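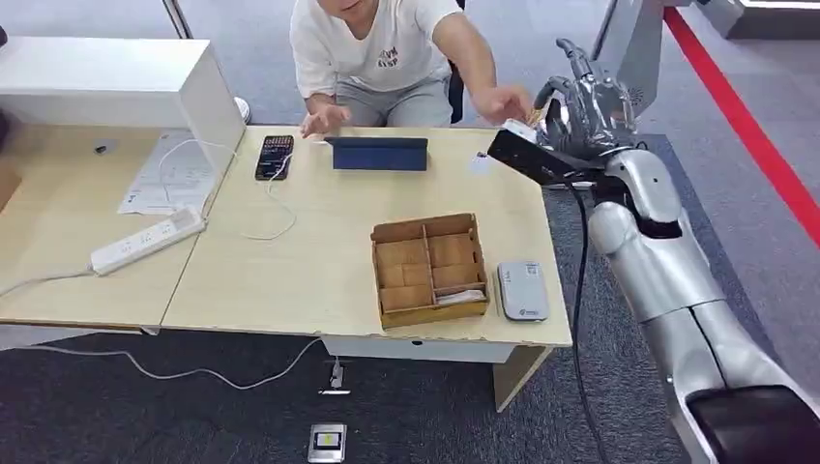

Clunarness Makers' Club: Home & Workshop Robots Group

Gallery: can it do the boring jobs yet?

Hello from the robots lot! I'm Ghada Nasrallah and I look after this page, which I last touched in September (sorry, it's been a busy autumn). People at open evenings always ask me the same thing: when can I have one that tidies up? So I've started putting our pictures where everyone can see them.

Packing and sorting at the desk. The silver hand has hold of a black gadget with a little white tag on top, and the brown box with the cardboard dividers is sitting in the middle of the desk. I love how ordinary the job looks. Anyone who has worked a returns counter will know it – pick a thing up, find its slot, put it down, do it again until tea.

My own view, for what it's worth, is that gripping has come on enormously and everything around it is still hard work. Cables are my pet worry! Look at that white charging lead looping over the desktop behind the box. You or I would nudge it aside without thinking, but for a machine a floppy lead is a proper headache (and I haven't even started on duvet covers).

Would I trust one with a shop's stockroom? For one sort of box, in one spot, with somebody sitting close by, maybe. With my kitchen, not for a while yet, though I'd happily let it have a go at the cutlery drawer.

More pictures to follow once I've sorted through the 671 on my laptop.

Page updated Nov 30, 2024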